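Table rules for a small arm: which ones to keep

Most of the house rules I have seen taped up next to a bench-top robot arm were written by somebody who never had to follow them. I have worked under a list of 17. People obeyed four of them, and those four did all the good. What follows is how I set up a tabletop pick-and-place job now, with the rules I still follow and a few I have stopped pretending about.

The job used throughout is a dull one: a single light shoe, a blue rectangle as the marked spot, a white table, one small arm. If your rules don't survive that, they won't survive anything harder.

Step 1. Clear the table, then look at it through the wrist camera

Every guide says to clear the work area. Few say who decides that it's clear. Someone standing beside the table will pass it at a glance, and a person's glance is worth very little. Open the gripper, bring up the wrist view and go over the surface from there. You are looking for anything the fingers could touch on the way down, plus anything your software might mistake for a part.

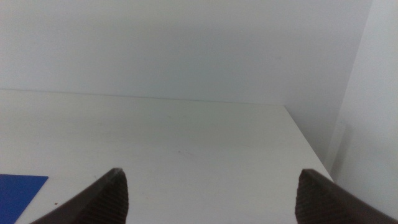
Wrist view with the gripper open. Note the reddish-brown speck beside the blue sheet.

Would a speck that size stop a pick? I doubt it. Wipe it up anyway if you're still at the setup stage, and leave it alone if you have already started a set, so that the table stays the same from first run to last. Scuffs stay. I have watched people scrub a tabletop for an entire morning and change nothing except their mood.

Step 2. Mark the target, and mark it once

Use one flat piece in a color nothing else on the table shares. Blue on white is fine. Don't let anyone sell you a "certified" placement mat. Nekimard, the supplier we used to buy from, wanted 687 dollars for theirs, and what came in the box was a colored rectangle with a booklet.

The booklet did get one thing right, which is that you should write down where the target goes before you need to put it back. A sketch with two measurements from the table edges will do.

Then decide what counts as "on the mark." This is where most written rules turn to mush.
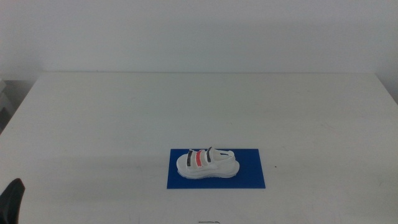

Pick a test that two people would score the same way. Mine is that the whole sole has to be over the blue, upright, with no part hanging past an edge. "Placed neatly" is no test at all. Dilek Gökçe and I once scored the same set of runs under that wording and disagreed so often that we threw the scores out. She still thinks she was right.

If you care which way the toe points, say so in the rule. If you don't care, say that too, or someone will start marking down good runs for it.

Step 3. Choose start positions that are off the mark

The shoe should begin well clear of the target, with bare table between the two. A start position that overlaps the blue makes for pretty numbers and teaches you nothing.

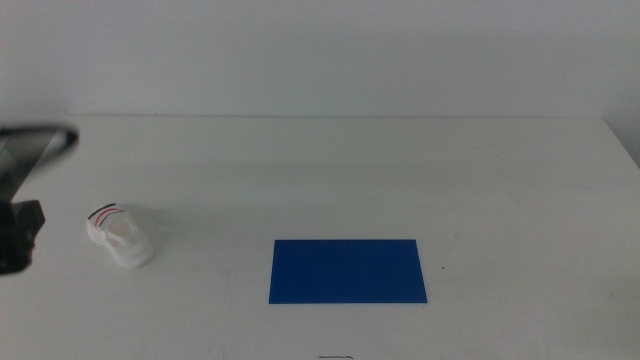

Shoe off the mark, open table between it and the blue card.

Vary the start. The usual advice is to randomize it, and the usual practice is for a tired person to set the shoe down wherever their hand happens to go, which ends up being the same place over and over. Write the positions out in advance and work down the sheet. At Truvberg I went through a log of 2444 runs marked "random start" in which nearly all the starts sat in one corner. Nothing in the rules had been broken, on paper.

Step 4. Keep hands out while it moves

This is the one rule I won't argue about. Hands stay off the table until the arm has stopped and the operator has said so out loud. A small arm feels like a toy, and people treat it like one. Check the stop button at the start of every session by pressing it, with the arm moving slowly and nothing in the gripper. A sticker saying it was tested last September proves that somebody owned a sticker.

Step 5. Deal with the cable
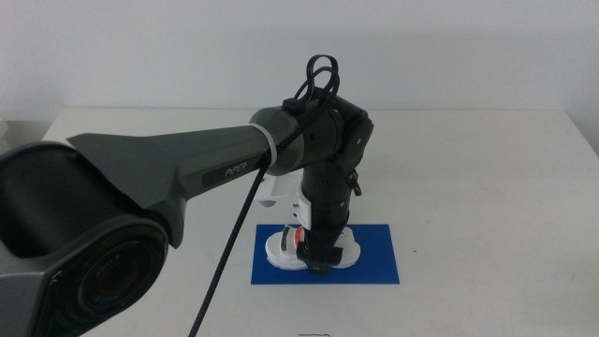
Cable rules tend to be either missing or absurd. The Amin handbook, which our group used for a while, wanted every cable tied down along its full length, and anyone who tried it found out at the first big move that an arm needs slack. What you want is slack in the right place. The PiPER here has a loop standing up over the elbow and a clip holding the cable to the top of the arm, and I'd keep both. The long run that hangs down and crosses the tabletop is the part I would question. Move the arm by hand-guiding or at low speed through its farthest reach on each side and watch that run the whole time. If it can sweep across the target or get under the wrist, reroute it before you do anything else.

Do the same check again after anyone changes the gripper or adds a bracket.

Step 6. Write down less, but write it every time

Gönül Yaman's log sheet at Drarodard had a column for room humidity. I asked what she did with it and she said she had inherited the column. For each run, record these:

Start position, from the sheet
Result, by the test in Step 2
Who was operating
Anything touched or moved between runs

The last line is the one people skip, and it's the one I go looking for when two sets don't agree. If the target got bumped and pushed back by eye, say so. A "no" in that box is worth having only if people are allowed to write "yes" without getting a lecture.

As for the other rules on your wall, try taking one down for a month and see whether anybody asks where it went. Leave the one about hands.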